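September 27, 2023

Washroom cleaning, trial of the short method, second entry

I write this in the same evening, because last time I waited two days and could not read my own notes any more. The purpose is still the same: to find how we shall write the cleaning card for the guest washrooms in the Zistov house, so that a new person can follow it without asking. Joelle Bataineh wants one page. At present I have four pages and many arrows.

I started from the top this time and went down. Mirror, shelf, tiles, then the small things, then the basin last. In the first trial I did the basin first because it looked the worst, and then everything from the shelf fell into it and I had to do it again. This is a simple mistake but I think other people will make it also, so the card must have the order in large letters.

Glass shelf. It is the most difficult part to get right. From the front it looks clean very quickly, but when I bend down and look along the underside I find the lines from the cloth. I took everything off it before starting. Wiping with the damp cloth from one end to the other in one movement is better than small circles. Around the chrome brackets I used the corner of the cloth folded over my fingernail. There was some old white powder where the bracket meets the tile. It came away with vinegar and water after I left it to stand, but I must watch that the vinegar does not run down into the grout. I put a dry cloth below to catch it.

Tiles. The patterned ones with the leaves hide splashes very well, and for this reason they are dangerous. In the first trial I believed they were clean and they were not. The dried soap can be felt with the hand much sooner than it can be seen. I propose that the card says "touch the tiles" and not only "wipe the tiles". The plain upper ones needed almost nothing, only dust along the grout lines.

Soap dish. I have made it a separate step, which Joelle did not agree with at first. She said a soap dish is a soap dish. But in the last visit to the Awwad flats it was the one thing every guest mentioned, and we had no instruction for it at all. What I did today with the blue one:

Take out the soap and put it on a clean saucer, not on the edge of the basin.
Fill the basin with warm water to cover the dish and leave it while the mirror is done.
Rub the inside with the old nail brush, and the rim also.
Push the small holes free from the underside with a wooden toothpick. From the upper side the soap only goes deeper.
Rinse, shake over the basin.
Dry with the soft beige cloth, first the base, then the rim, and hold the dish upright so that the last water goes down and does not stay inside.

The drying I forgot in the first trial. I put the dish back wet with the soap on it, and the next morning there was again a soft layer underneath. So the drying is not for beauty. I asked myself if it is enough to leave it standing on its side to dry by itself, and I will test this next time with the second dish from the cupboard, the Flindska one, which has fewer holes and a flatter base.

The soaking took most of the time but it costs no work, so I do not count it as a loss. If the person starts the soaking before the mirror, the dish is ready when the mirror is ready. On the card this must be step one even if the real cleaning of the dish comes later. I am not sure how to write it without confusing people. Perhaps two lines with the same mark beside them.

Cloths. I used 2 in the end, one damp and one dry. A third for the basin would be cleaner, and Joelle asks for it, but then we carry too many from room to room and they get mixed. For the whole house we now have 40 in the linen box, which should be enough if they are washed every evening. The beige ones leave less fluff than the new ones from Wukell. I washed the Wukell ones before use, as the packet says, and still there was fluff on the glass. Perhaps after several washes they become better. I have put them aside for floors and will try again in November.

Basin. Last, as I said. Ordinary liquid and a sponge, the rough side not permitted on the chrome. The grille of the drain needs the nail brush. Rinse from the back towards the front, then dry the rim, because drops on the rim are what the next person sees first.

Things which did not go well. I forgot to move the towel before I began and it got splashed, so it went to the wash although it was clean. Also I had the bottle of vinegar water without a label, and this is against our own rule. I have labelled it now.

Questions for Joelle:
Do we keep the glass shelf empty for guests or leave the glass on it?
Is the toothpick acceptable, or shall we order small brushes?
May I put the drawing of the soap dish on the card? It would save many words.

For next time: test the air drying, write the order again on one page, and give it to somebody who has not seen this room. I will stand in the corridor and not help. If they take the basin first, the card is still wrong and I must change the top of it.
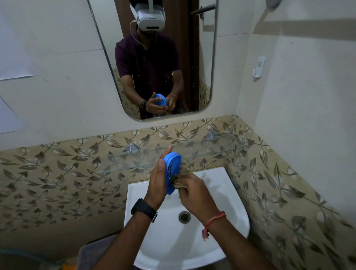 Addition, after supper. Joelle has read the draft and accepts the soap dish as its own step, but wants the toothpick line shorter. I have changed it to "clear the holes from below". She also says the order should be on the left side of the card, as people hold it with the left hand and cover the bottom corner with the thumb. I had not thought of this. The new draft is in the green folder.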